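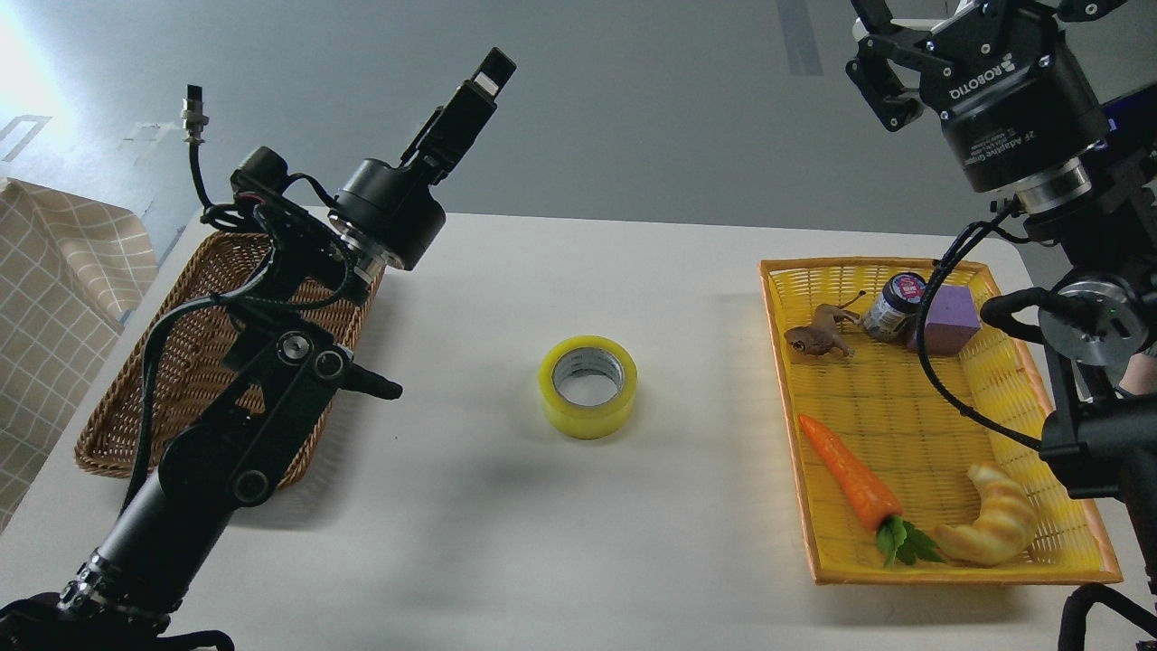 Why doesn't a motorcycle tip over when it leans into a corner, Ketsara Nakpan asks, when her own bike falls down if she leans it that far in the driveway?

The answer has to do with speed. A motorcycle standing still is easy to knock over. It has only two wheels, and if it leans too far to one side, gravity pulls it down. That is why riders use a kickstand when they park.

A moving motorcycle is different. When it turns, its tires push sideways on the road, and the road pushes back. This push points toward the inside of the turn. If the rider stayed straight up, it would tip the motorcycle over toward the outside. Leaning in lets gravity pull the other way, and the two balance out. The faster the motorcycle goes around the same corner, the farther it has to lean.

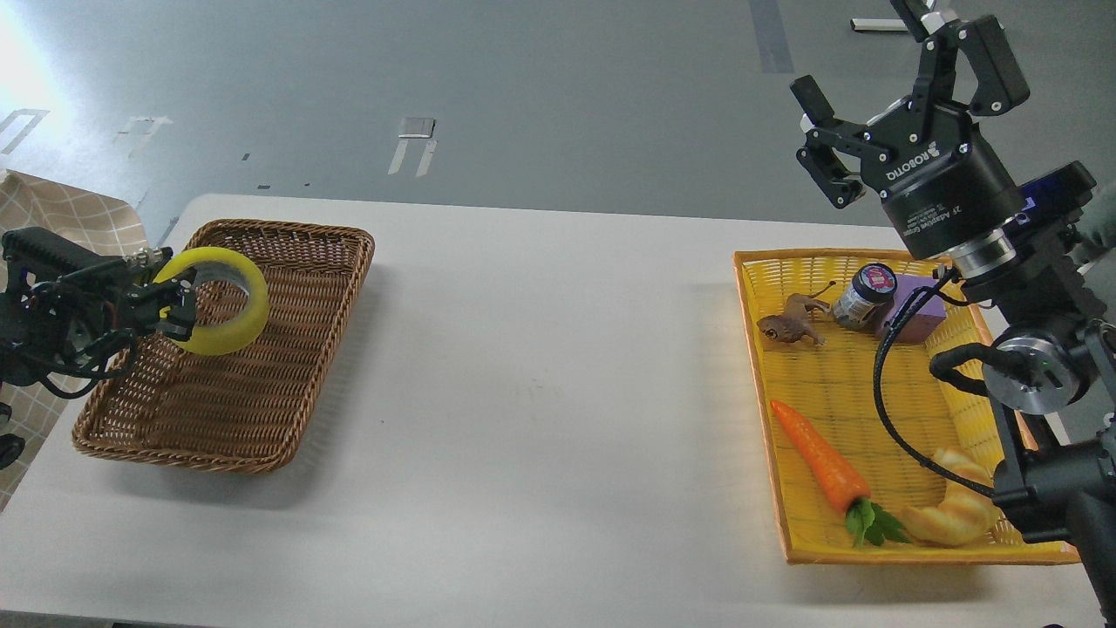

Tires help too. A car tire is mostly flat where it touches the road, but a motorcycle tire is curved from one side to the other. Think of a ring like the yellow one held over the wicker basket, with a hollow center where the wheel would go. A ring with rounded sides can tip over a little and still have part of its edge on the ground. A motorcycle tire works the same way – when the bike leans, a different part of the rubber meets the road.
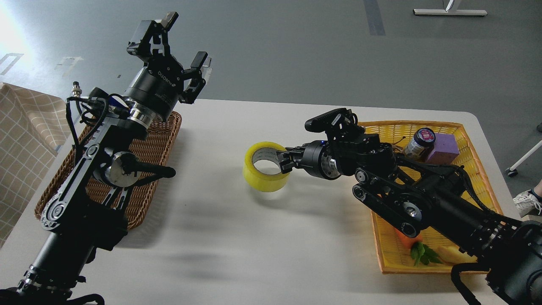
The rubber still has to grip. Wet leaves, sand and ice make a road slippery, and then the tires can't push sideways as hard. Riders slow down before a corner when the road looks like that – a slower turn needs less lean and less grip.

You can feel some of this on a bicycle. Ride in a wide circle on dry, flat ground, with your helmet on, and notice which way you lean.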